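Sorting the small stuff at Skutby

The growers' shop at Skutby sells fruit and tomatoes by the mixed tray, and in July it sold over 100 of them. The woman who makes most of them up works at a table at the back.

"I tip everything out on the cloth first," she says. "If it stays in the crate you only see the top layer. Then I go by skin. Anything split goes home for soup."

She took the job after eleven seasons of picking. Sorting is easier on the back, she says, but slower than people expect. Red tomatoes are simple. Yellow ones mark quickly, and she puts them in last when she can.
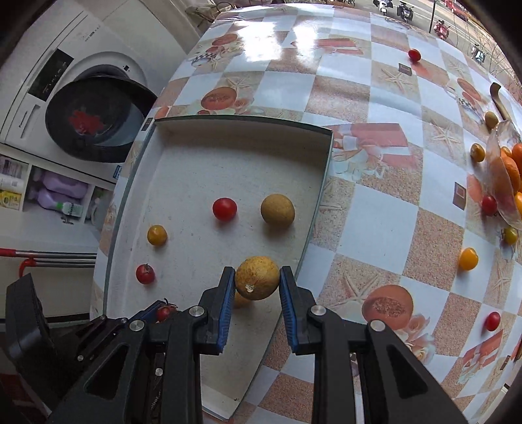 Red and yellow cherry tomatoes and larger round fruit, in the white tray and on the table at Skutby.

The trays are shallow, and she likes them that way. "You can't pile it up. Two deep and the bottom ones bruise."

Does she leave the stalks on? "If they come with one, it stays. Customers think it looks fresher. I don't mind either way."

Most of the tomatoes come from Brulleck, where the grower has 39 rows under cover. The season's best tray, in her view, had nothing in it bigger than a walnut. It went to a man who ate half of it in the car park.

She expects to carry on until the cold nights start. "After that it's apples, and apples sort themselves."

August 2026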